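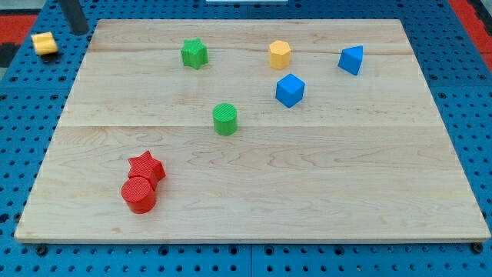 Nodby Street Tenants' Association, February meeting notes

Hi all, So-yul Jeon here, taking notes again. I typed most of this on my phone during the meeting, so if I got you wrong, write to me and I'll fix it.

We got going at 7:10 in the downstairs lounge. Present: Afroza Biswas (chair), Jucélia Mendonça, Yi-chun Tseng, Noémie Charbonneau, me, plus a few people from the third floor who came for the laundry item and left right after it. January notes approved, with one fix. I'd written that the back door was repaired, and Jucélia would like it known that it still sticks!

Money. Yi-chun says we have $3,965 in the account. The only thing out last month was $149 for the new lock on the bike room. Noémie asked if we could get a debit card so people stop paying for things themselves and waiting weeks to get it back. Yi-chun will ask the bank.

Laundry. This took forever. The second dryer has been down since before the holidays and Arkar, the management company, keeps telling us a part is on order. Afroza has called them twice and got two different answers (I heard one of the voicemails, and wow). We agreed to send a letter signed by every unit that wants to sign. Jucélia is drafting it and I'm taking it door to door. Someone from the third floor wanted to hold back rent over it. Afroza said please don't do that before talking to the legal clinic, and she'll get the clinic's hours.

Courtyard. We have one quote, $1,330 from Ross, for two raised beds and hauling away the dead hedge. I like it, Noémie thinks it's high, and Yi-chun wants a second quote before we vote. Fair enough — Noémie will call around. Tomatoes versus flowers got pretty lively and I stopped writing for that part.

Noise. Apartment 7 asked for quiet after ten. Everyone was nice about it. I'll put a note by the mailboxes.

Other stuff. The hallway light on two is flickering again. Jucélia has a box of paperbacks to give away, first come first served. The lost umbrella is still with me.

We wrapped up at 8:40. Next meeting is in March, same room, and Yi-chun is bringing the coffee.

So-yul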